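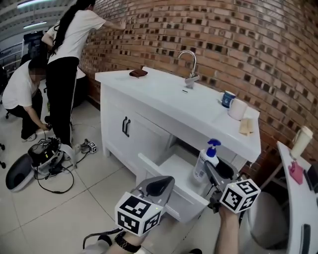
Jekavach today published the setup and maintenance procedure for its Lamisano hand-held gripper pair, the tool that operators use to record household tasks for the training of robot arms. The procedure covers the full working day of one recording station, from the first check of the cables in the morning to the cleaning of the finger pads in the evening. It was prepared at the company's Hebden workshop, where the stations are built from ordinary furniture. At the bathroom station, the operator holds one gripper in each hand and works inside the open drawer of a white vanity, with the right gripper at a pump bottle, and each gripper carries a white cube printed with black marker patterns. The position of these cubes is the subject of the longest chapter in the new procedure.

The document is available from 9 Nov 2024 to all customers who have a Lamisano pair under service contract. It replaces the short instruction sheet which was delivered in the box until now.

"The old sheet explained how to switch on the grippers and how to charge them," said Parveen Herath, head of station maintenance at Jekavach. "It did not explain how to keep them in good condition after the first month. Our customers called us with the same questions again and again, and we understood that we had to write down the answers in one place."

Marker cubes and their mounting

The tracking system follows the printed cubes to know where each gripper is and in which direction it points. When a cube is loose on its mount, even by a small amount, the recorded movement does not agree any more with the real movement of the hand. An operator usually does not notice this during the work. The error appears later, when the recording is played back on a robot arm and the fingers close beside the object.

According to the procedure, the operator takes the cube between two fingers before each session and tries to turn it. If it moves, the mounting screw must be tightened with the torque key from the service kit and the gripper must be calibrated again. It is not permitted to tighten the screw and continue without calibration. The printed faces are wiped with a dry cloth only. Alcohol makes the black print gray at the corners, and a cube with worn corners has to be replaced. Cubes are replaced one by one, and the number of the new cube is entered in the station log together with the side, left or right.

Spare cubes should be kept outside the tracked area while a session is being recorded. The Hebden team found that a spare cube left in the view of the cameras can be taken by the software for a working one, if it carries the same pattern.

Finger pads

The dark fingers of the gripper wear faster than any other part. Smooth bottles, ceramic cups and cloth all leave something on the surface, and the grip becomes weaker little by little. The procedure asks for a cleaning with warm water and a soft brush after each working day, and for a full change of the fingers after 200 hours of recording. Both fingers of one gripper are changed at the same time. If only one is new, the pair closes unevenly and small objects turn in the grip.

After the change, the operator performs a closing test with the 12 mm gauge block from the kit. The display must show the same value four times in a row. If it does not, the drive should be opened and the belt inspected, as described in the annex with drawings.

Cables

More than half of the chapter on faults is about cables – a result which surprised the authors, who expected to write mostly about motors. The cable leaves the gripper near the wrist of the operator and bends with each movement of the arm. The procedure now asks that the cable is given a free loop before it goes down to the floor, and that the plug is never used to pull the gripper closer. When the operator changes from standing to kneeling work, for example for a low drawer, the loop must be set again.

For the cables on the floor, the procedure gives a simple order of work. Power is connected first, then the data line, then the grippers. At the end of the day everything is disconnected in the opposite order. Cables are rolled in wide circles and are not folded. A cable with a visible mark on the outer skin is taken out of use on the same day, also when it still transmits.

Setting up a station with two people

One chapter is dedicated to the moment when the station is moved to a new place. The work should be done by two people at least, one at the grippers and one at the device housings. The person at the grippers calls out each movement and the other one reads the values on the screen. Calibration is made in four positions: high, low, far left and far right. If the furniture has doors or drawers, they are opened during the low position, so that the system learns also the view in which the markers are partly covered.

"Drawers are difficult," said Herath. "The hand goes in, the front of the drawer comes between the cube and the camera, and for a moment the tracking has only one face to look at. We spent the whole of April on this problem. What helped most was to calibrate with the drawer open, and also to set the grippers at a steeper angle."

Service and training

Together with the procedure, Jekavach introduces an inspection service for the Lamisano pair. Customers send both grippers to Hebden, and they receive them back in 12 working days with new fingers, checked drives and a calibration report. For customers who cannot stop their recordings, a replacement pair can be reserved through Jeltlow, the company's distribution partner, which keeps also the stock of cubes, cables and service kits.

A one-day course for operators will be held at the Hebden workshop. The participants take one gripper apart and put it together again, replace a cable and carry out a complete calibration at a furniture station. The course is given in groups of four.

The procedure can be requested from Jekavach customer service or from Jeltlow with the serial numbers of both grippers. Customers who already have the torque key and the gauge block do not need to order a new kit.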